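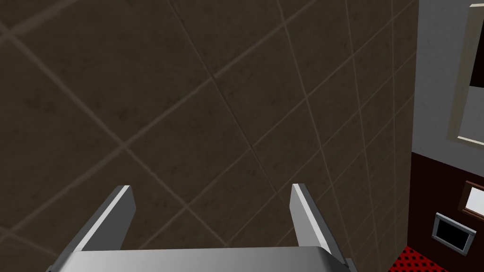 Dark brown tile, pale grout, everything on a slant.

28/12/2020

I finished Urkov last night. All four seasons, and then I went straight back and watched the pilot again, which I haven't done with a show since I was in college and had nowhere to be in the morning.

If you missed it the first time around (I did, and most people did), it's a small-town mystery comedy about a washed-up soap actor who moves back home and gets mistaken for the detective he used to play. He doesn't correct anyone. By the end of the first episode he has a desk at the police station and a parking spot! It sounds like a one-joke premise and I put it off for years for that reason, but the joke keeps growing. By season two half the town has figured him out and each of them has a private reason for keeping quiet, and the scenes where two of those people talk to each other without letting on are some of the best comedy writing I've seen on television.

The third season is the one fans argue over. It slows way down, the mystery is about a missing boat, and there's a 30-minute episode set entirely at a pancake supper. I loved it. I've now watched the pancake episode three times and I'd put it up against anything. My sister turned it off after ten minutes and told me to seek help, so your mileage may vary.

Now, the soap. The show-within-the-show is called Ziltine, and the writers clearly had a ball with it. You only ever get short clips -- a wedding, a coma, a second wedding in the same dress -- but one line of dialogue mentions that it ran for 219 episodes, and somebody on the fan forum has been building an episode guide from every scrap of background dialogue and every prop magazine cover. It's a wonderful piece of work. The evil twin shows up in June of the second year and apparently never leaves. I would watch all of it.

A few of you asked how I saw the thing, as it isn't on any of the big services. I bought the Pace box set used. The discs are fine, the menus are terrible, and the subtitles on season one drift out of sync by the end of each episode. There are commentaries on six episodes, and the one for the finale is worth the price by itself. The two leads spend most of it trying to remember whose dog is in the background. If you'd like the print side of things, Bernico put out a companion book, 400 pages with scripts and set sketches, but they only ran 1000 copies and I have never seen one for less than I pay for groceries in a month. If you have one sitting in a closet, please email me, I will be so nice about it.

Next up I'm going to try the British remake, which ran for a single season and moves the whole story to a seaside hotel. The comments on my last post were split between "charming" and "a crime," so I'm excited. I'll start it after New Year's and post as I go, probably two episodes at a time. No spoilers for the boat, please -- my dad is still on season two and he reads this.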